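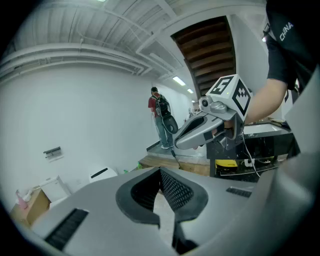
Questions We Keep Getting About Benches, Power Strips and Cables

Last updated Monday, July 23, 2018

Fedcombe is a shared workroom on a long hallway. People ask us the same things over and over, often after reading advice somewhere else. We have tried a lot of that advice. Most of it was sold to us by someone.

Do I need a special workbench?

Probably not. You need a flat top at a height that doesn't hurt your back, and a shelf underneath. Everything else in the catalog is there to raise the price. We looked hard at the Graklow bench two years ago, the one with the built-in drawers, and the drawers were full of junk within a week of the trial. An open shelf also fills with junk, but you can see it and feel bad about it.

Is a white top a mistake?

We hear this a lot. Yes, it shows every mark. It also shows the tiny screw you dropped, and that matters more to us than looks. If you want something that hides dirt, get a dark one and accept that you'll be working on dirt.

Can the power strip live on the lower shelf?

Ours does, and we prefer it to the floor. On the floor it gets kicked and swept at. On the tabletop it takes up space and someone puts a coffee next to it. The shelf isn't perfect. Adapters stick out sideways and fight each other for room, and you have to bend down to unplug anything. Check what your local rules and the strip's own label say before you copy us. And don't plug one strip into another, please. We have had that conversation with three different people who all said it was only for the afternoon.

What about those cable management kits?

Piret Ramanauskas bought the Gilatis kit in April with her own money, so she was motivated to like it. The clips held until the room warmed up. The sleeve looked great, and then she needed to swap one adapter and had to take the whole thing apart. She went back to hook-and-loop straps. If a kit works for you, fine, but I'd want to hear from you again after six months.

Loose cables on a shelf are ugly. Loose cables crossing a walkway are a problem. Spend your effort on the second kind.

Should I label my adapters?

This one I'll recommend without grumbling. A bit of tape with the name of the thing it belongs to. Color codes are a different matter: Algirdas Laur made up a color code once and he is the only person who ever understood it. Write words.

Label both ends if the cable is long. Plugging the wrong adapter into the wrong device can kill it, and a fitting plug is no proof of anything.

Is it OK to keep equipment on the same shelf as the power strip?

Small things, yes, as long as they don't sit on the cables or block their own vents. If something on the shelf feels warm when you reach past it, give it more room. We don't keep liquids there at all. The "sealed" bottles people bring in are sealed about as well as you would expect.

How much can I put on the raised platform?

The limit we use is 992 pounds, people included. I know that's an odd number. It came from Priit Strazds, who worked it out from the span, and I trust it more than the nice round 3000 a previous supplier offered us over the phone without asking a single question about how the thing was built.

Please keep the area next to the step clear. Small items on the floor by the platform are the ones people find with their foot.

Can I wear my backpack while I work?

We don't forbid it. I would think twice near a bench, though. A backpack sticks out further than you remember, and when you turn around it turns faster than you do. If you need it on, work where you have space behind you.

Do I need special shoes or clothes?

Closed shoes. Jeans and a T-shirt are fine for what goes on here. Anyone telling you that you need the Jõgi apron for ordinary bench work should be asked whether they get a commission.

Why are the walls so empty?

On purpose, mostly. Elīna Kļaviņa has argued for pegboard along the big wall since she joined. I've seen pegboard in other workrooms. It looks terrific on the day it goes up, with outlines drawn around every tool, and later you get a wall of outlines. She still has my number if she wants to try a small panel.

How often do you tidy?

Twenty minutes at the end of the day, timer on. When it rings we stop, even if it isn't finished. Long cleanups on the last day of the month didn't work for us, since they gave everyone permission to leave things until then.

The cabinet is the exception. It gets emptied twice a year by Indrek Paju, who throws out more than anyone likes. If you left something in there and want it back, put your name on it now.

Will a tidier room make me work faster?

I've read that claim many times and never seen a number I believed. What I can say is that I look for things less. Whether I then do anything useful with the time is my own business.

Can I send you a product to review?

You can. We keep them for 2 months of normal use before writing anything, and we don't write anything if there's nothing to say. So far that has been most of them.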